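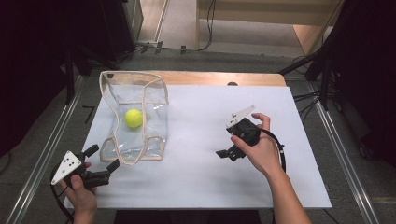
Skastov wrote in to ask whether our vitamin D3 is the same stuff you get in the little gel capsules, and whether it's worth switching if you already have half a bottle of those at home. Fair question! Finish your bottle first. Vitamin D is vitamin D3 in both cases, and mine just happens to come as a small tablet you can swallow with a mouthful of water or chew if you like (it tastes faintly of orange, which I pushed for).

Tramatari Vitamin D3 Tablets
Strength: 1000 IU per tablet
Item no. 3067
Made for us by Bognár

I started selling this one because I was fed up with buying it. Everything I picked up was either a giant softgel or a gummy with more sugar than I wanted first thing in the morning. I take a tablet with my eggs, and my whole routine is that the bottle lives next to the pepper. If it goes in a cupboard, I forget it exists until January.

Your skin makes vitamin D when the sun gets to it, and you pick up a bit from oily fish, egg yolks and fortified milk. Your body uses it to absorb calcium, so it matters for bones and teeth, and it plays a part in normal muscle and immune function too. Plenty of people get enough over the summer and then run a little short once the days close in, especially if they work indoors or cover up outside.

How to take it
One tablet a day with food. A meal with some fat in it is best, so toast and butter will do fine. Please don't double up if you miss a day, just carry on as normal. And do check your multivitamin label before you order, as most of them have some D in already and it all adds up.

Who should ask first
Talk to your doctor or pharmacist if you're pregnant or nursing, if you take any prescription medicine, or if you've had kidney stones, kidney disease or high calcium. These are for adults only. Keep the bottle away from kids (the orange flavor makes me extra fussy about this one).

What's in it
Vitamin D3 (cholecalciferol from lanolin), cellulose, a plant-based anti-caking agent, natural orange flavor. The D3 comes from sheep's wool, so it's okay for most vegetarians but not for vegans. We have a lichen version on the Nitero page if you need that, and it costs a bit more.

Storage
Lid on tight, somewhere cool and dry. Not the bathroom!

Shipping
Order 2 bottles or more and shipping is on us. Small orders go out in a padded mailer that fits most mailboxes. I pack at 38 Bognár Yard, and you can pick up there too if you pick that option at checkout and wait for the email saying it's ready.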